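Storuvel Street Kitchen: The Counter Gallery

Posted May 18, 2019

Every remodeling page on the internet ends with a shot of a kitchen in which no one has ever eaten a piece of toast. I have been reading those pages since the day we signed for this place, and they have cost me a lot of sleep and one countertop. So I promised the six or seven people who follow this page that the gallery would be about the counter as it gets used, with the toaster out.

Some background for anyone who wandered in from the tile thread. The backsplash is the one I complained about all through March. The color is called Ustico and the shop had it in 11 blends, which I brought home one sample at a time and leaned against the wall like suspects. My wife liked the second one. I liked the ninth. We bought the second one. It has teal in it, and blue, and a couple of shades I would call "weather," and the grout is dark on purpose. I had white grout in my last apartment and I know what spaghetti does to it.

The counter has the marble pattern with gray veins. I was warned I'd lose crumbs in the veins. I have lost crumbs in the veins.

Total for the kitchen came to almost 3,000 dollars more than the number I wrote on the envelope. The envelope has been thrown away.

The toaster is a Katene we've had longer than the house. It takes up more counter than a toaster should, and it has been offered a cabinet and has refused to fit in it. The cutting board is bamboo, with a groove around the border for juice. The wooden box was 20 dollars at a yard sale, and the drawer holds rubber bands, takeout menus and a key to something. I put the fruit plate on top to make it look like a decision.

On to the gallery. Two views of the toast corner: 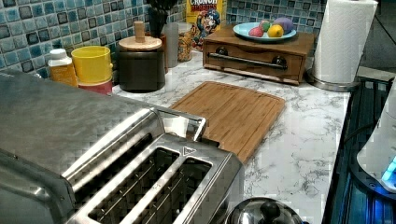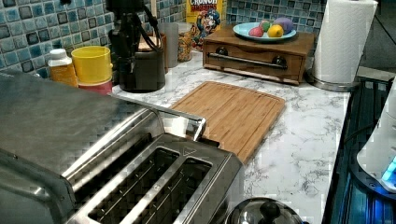 Bamboo board behind the toaster, fruit on the blue plate, paper towels at the right hand of the box. The lemon is the only thing on that plate I'd swear to by name.

Tapio Pesonen wrote in to say that a board should never live flat on a counter, that he stands his on edge in a rack between uses, and that anyone who leaves bamboo lying down deserves the warp they get. He also thinks the paper towels ought to hang under a cabinet, where they'd free up a spot "for something that earns its keep," and he would like to know what's wrong with a fruit bowl. A plate, in his view, is a bowl that gave up.

Fair points, Tapio. On the board: we use it three or four times a day and I'm not filing it away between sandwiches. On the towels: I own an under-cabinet holder, a Fesis, still in the package, and it needs four screws and a person who trusts himself with a drill over new tile. On the plate I have no defense. I like it. It's light blue and it doesn't let fruit hide at the bottom until it becomes a project.

Tatsuya Minami asked for the height of the outlet above the counter. I'll measure it this weekend and put it in the comments. Same goes for the grout brand, if I can find the bag.

Still to come: the sink side, once the faucet stops making that noise, and the pantry shelves, which are currently holding paint. If you want the whole tile saga from the beginning, it's in the March posts, 104 comments and counting, most of them mine.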